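Home | Boat log | Maintenance | Places | About

Replacing the headsail furler, part two

September 28, 2021

I said at the end of the last post that I would write up the rest of the furler job once we had sailed with it for a while. We have now had most of August and a good part of this month, so there is something to report.

To recap, the old furler on Clonell was the one she came with. It had been getting stiff for two seasons and I had put up with it by easing the sheet right off and heaving on the line. In June the drum jammed with the genoa half out, coming into Arnolside with the wind behind us, and we had to drop the whole sail on deck. After that I stopped making excuses for it.

I bought a second-hand Wieser from a man who was breaking up a boat slightly longer than ours. The foil sections needed shortening, and I had the forestay made up new at the same time. I wouldn't put an old stay inside a newer furler. The price for the gear was 400 pounds, and the stay and terminals came to over 200 on top. 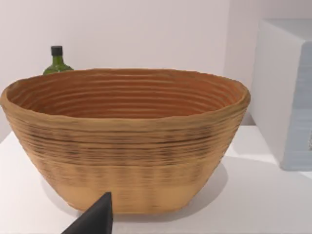
The foil was the slow part. The sections slot together with joiners and small grub screws, and every one of those screws had seized. I used heat, then penetrating oil, then left them overnight and used heat again. Two had to be drilled out and retapped. If you are doing the same job, buy the screws before you start and put something on the threads when they go back in. I used the yellow paste that comes in a tube. Some people use lanolin and I expect that is fine too.

Measuring for the cut was the bit I worried about. I laid the new stay along the pontoon next to the old one, pulled both tight against the same cleat and marked it with tape. Then I did it again the next morning. The marks agreed to within a couple of millimetres, so I cut it.

Alvar Björklund came over from his own boat, Flokaditz, to help with the mast end. He is lighter than me and doesn't mind being up there. We took the weight on the spinnaker halyard and a spare one, led both forward, and swapped the stays over with the boat lying head to wind. It took the whole morning and I would not want to do it in more than a light breeze.

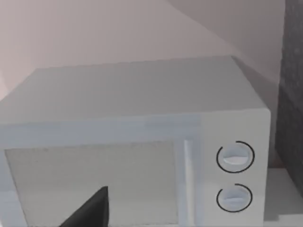

Setting up the furling line needed some thought. The old one ran down the starboard side through worn-out leads, and I'm sure half the friction was in those and not the drum. I moved the line to port, with new stanchion blocks and a ratchet block at the last turn. The angle where the line enters the drum matters a good deal. Mine was slightly high at first and the turns piled up at the top. Lowering the first block by the width of my thumb cured it.

The other thing to check is the halyard. It has to pull a little away from the stay at the masthead or it will wrap round the foil as you furl. Ours ran almost parallel, so I fitted a small lead on the front of the mast to hold it back. It's a cheap part and an easy one to forget.
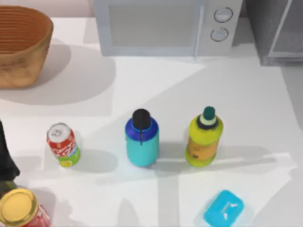
As for how it sails, the genoa now rolls away by hand in anything up to a fresh breeze, and I can do it sitting down. Reefed to the second mark it sets better than it did before, though there is still more belly in it than I'd like. That is the sail, which is old and has no foam in the luff. A new one will have to wait.

We did have one bad furl on the way back from the islands. I had let the line run out too fast and got a riding turn on the drum. My fault. I now keep a bit of tension on it with one hand as the sail goes out.

Jobs still on the list: whip the end of the furling line, touch up the paint where the old leads were, and find out why the bow light has stopped working. I suspect I caught the wire when I was fiddling about with the pulpit. I'll look at it next time I'm down.

6 comments | Share this post

Contact | Copyright Clonell boat log | Back to top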